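Réunion sécurité du site d'Egan, 2026-06-28

Bon, je fais court, on a déjà débordé ! On a surtout reparlé de l'amende de Prarden après la chute au quai de chargement. Leur garde-corps était démonté depuis presque sept semaines, et j'avoue que ça m'a refroidie.

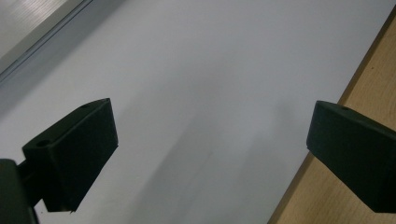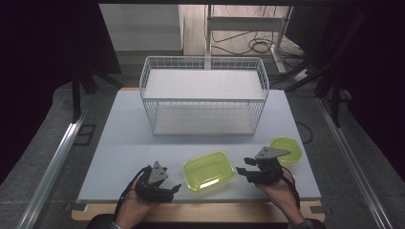 **Natsumi Yoshida**, secrétaire de séance

Chez nous, deux points restent ouverts : la barrière du quai 2 (devis demandé à Zondari) et les consignes pour les intérimaires, que je réécris moi-même. Endow passera en août pour le contrôle des harnais. Accord de tous, sauf sur l'horaire, à revoir par mail.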